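Workshop tips: keeping a robot sorting bench in working order

Notes from the Burnora robotics club, for anyone setting up a pick-and-place bench in a school room, a garage or the end of a kitchen. Most of it concerns housekeeping. Programming is dealt with on the Skiltetora pages.

The table

Use a table that does not move. A folding table will shift a few millimetres each time the arm stops quickly, and after an afternoon of runs the calibration is off. If a folding table is all there is, put the feet in rubber castor cups and lock the legs with cable ties.

Cover the top in a single dark, matt colour. Gloss paint and varnish throw highlights which the camera reads as objects. Wipe the surface with a damp microfibre cloth and a drop of washing-up liquid, then with a dry one. Furniture polish should stay in the cupboard: it leaves a film, and light boxes slide on it.

Mark the corners of every fixed item with small pieces of masking tape. Write on the tape what goes there. Replace the tape each March, before it dries out and starts to leave glue behind. Old glue comes off with a little cooking oil, left for 15 minutes and then washed away.

Cables

Run cables behind the table and up the wall or down the back legs, never across the top. Hook-and-loop strips are better than tape for anything that will be moved again. Leave a slack loop near the base of the arm and check it with the arm at full stretch in both directions. Knut Eichhorn, who looks after our two benches, puts a dab of nail varnish on each plug and the matching colour on its socket. It takes five minutes and has held up well.

Keep drinks on a separate table. A saucer does not count as a separate table.

Choosing things to pick up

A beginner's set is usually a dozen identical foam cubes. Students get these working in one session and learn little from the next ten. A mixed set is more useful, and most of it can be found at home. Look for variety in the following:

Stiffness. Include something hard, something that gives under pressure and something that sags when lifted. Knitted fabric is a good test of the last.
Shape. Balls roll away from a badly aligned finger. Long, thin objects turn in the grip.
Surface. Bare metal reflects the room lights, and plush does not reflect much at all.
Size. Measure the gripper at its widest opening and leave out anything that exceeds it in every direction.

Glass, anything with a battery inside and anything heavier than the arm's rated load stay out of the set. So does food, for the obvious reasons and also for the mice.

Drink cans

Cans are free and awkward to grip, and they make a fair stand-in for a recycling task. Rinse them twice in hot water, shake them out and leave them upside down on a rack overnight before crushing. A crushed can holds a spoonful of liquid very effectively and will release it over the bench at a later date.

Crush by foot, in stout shoes, on a hard floor. Run a gloved thumb round the result. Any torn edge should be filed or folded in with pliers, and a can that has split goes straight into the recycling. Each crushed can is a different shape, so photograph the set before a competition if the same ones must be used in every round.

Washing soft toys and fabric

Plush toys go in a pillowcase, tied at the neck, at 30 degrees. Dry them flat on an airer. Knitted items are better washed by hand. Lint on rubber finger pads reduces the grip noticeably, so go over fabric pieces with a lint roller before each session and wipe the pads with isopropyl alcohol after it.

Rubber spiky balls collect dust between the spikes. An old toothbrush and warm soapy water will shift it. Dry them thoroughly, or they stick to one another.

The basket

Wire mesh is a better choice than a solid tub. Dust and grit fall through, it can be hosed down outdoors, and the rim is stiff enough to survive being struck. Check the inside for loose wire ends and bend them flat. If the basket slides, cut a piece of non-slip drawer liner to the size of its base.

Fill it in layers, soft pieces between hard ones, so that there is always something with a free edge near the top. Tipping everything in from a bag sends the small pieces to the bottom, where the fingers cannot reach.

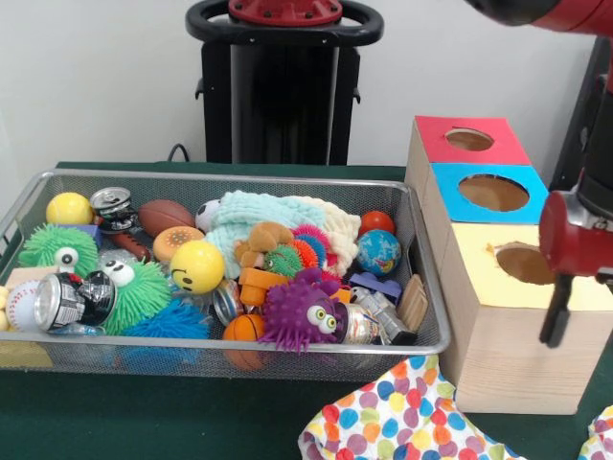
Photo: Han-gyeol Sung / Burnora robotics club

A load like this, with cans, balls, soft toys and a few odd blocks, is hard going for a first-year team. Start with five pieces spread well apart and add more once the arm can clear those without help. Our own rule is that a new piece goes in only after the existing set has been cleared three times running.

Boxes with holes

Round openings in coloured lids make a second exercise once picking is reliable. Cut them with a hole saw or a coping saw, and clamp a piece of scrap under the lid to stop the grain breaking out on the lower face. Sand the edge of the opening with 120 grit and then 240. Paint the lid after cutting, in thin coats, and leave it overnight between coats.

Stacked boxes should be stepped so that each opening is clear of the box above. Test with the arm unpowered, moving it by hand if the joints allow, to see whether the wrist will foul the upper box on its way to the lower one. A little reusable putty between the boxes stops them creeping and peels off afterwards.

Records and stores

The 510 club log is a plain exercise book, one line per run: date, pieces used, pieces cleared, faults. We stopped at 2,745 lines in the first book and have started a second. Students complain about filling it in and then use it to settle arguments — which is a reasonable return on a pencil.

Spare finger pads, fuses and hex keys live in an Oltik drawer unit, labelled on the front and again inside. Hex keys go back before the lights go off. For the Asfaw Cup, pack the pads in a separate bag from the tools, as oil from the keys will mark them.

Last thing

Park the arm, switch off at the wall, and empty the basket on to a towel once a month to check for damp at the bottom. Cans that smell should be replaced.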